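Faltthorpe Swimmers' Newsletter
28 July 2025
By the newsletter editor

The lido is having a lovely summer

Well, what a month it has been down at the lido! We took 2,904 swims between us by the middle of July, and 636 of those were before eight in the morning, so hats off to the early lot (I am not one of them, and my family will tell you why). The water has been kind, the new changing room hooks have stayed on the wall, and the tea hatch is now open until six.

The long swim is back in September and 105 of you have put your names down already. If you would like a place, please fill in a form at the desk and bring it back with your fee, and do remember a warm layer and a dry towel for afterwards, as the wind comes straight across the field at that end. 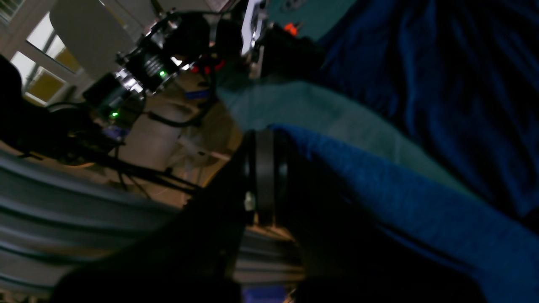

Bright blue towelling beside dark navy fabric.

Lost property will be cleared at the end of the season, so do have a rummage.

Recent items
Tea hatch: new opening times
Car park at Nowicki Field
Long swim: route and start times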